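Virdale library shuts Herkness Street doors for new floor

Virdale's Herkness Street library will close for most of October while the old carpet comes up and new flooring goes down. Last loans at 5 pm the day before works start. Returns chute stays open, the toilets don't.
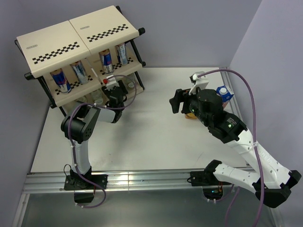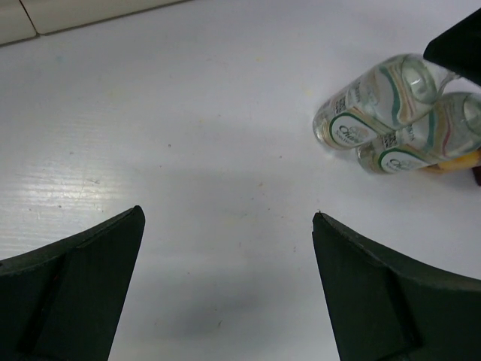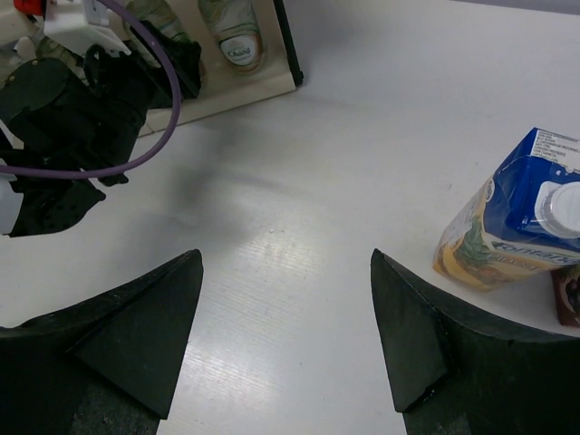
A white tabletop in all three.

Contractor Zeman got the job over two other bidders. The price hasn't been released. Branch manager Sioned Mathias said the carpet had been patched so often there was "more tape than wool" near the front desk, and the kids' corner was worse.

More than 3,000 books have to be shifted first – large print and local history go to the Pendarano branch, the rest into storage out the back. Holds already placed will be honoured, but expect a wait. Pickup is from Pendarano untill the doors reopen.

Storytime moves to the church hall on Zeman's advice that dust will be a problem. Still 10 am, bring a cushion. Room for 70, prams parked outside please.

Not everyone's happy. Peter Kubíček lives across the road and uses the reading room most mornings. He wanted the work done in two halves so part of the building could stay open. Council looked at that, said it would of added 14 days and a second lot of noise.

Late fees are paused during the closure. Bus 191 runs past both branches, though not after 6 pm. The seed swap shelf is also on hold – Jarmila Říha is taking packets at her place in the meantime, details on the noticeboard by the chute.

Reopening date to be confirmed.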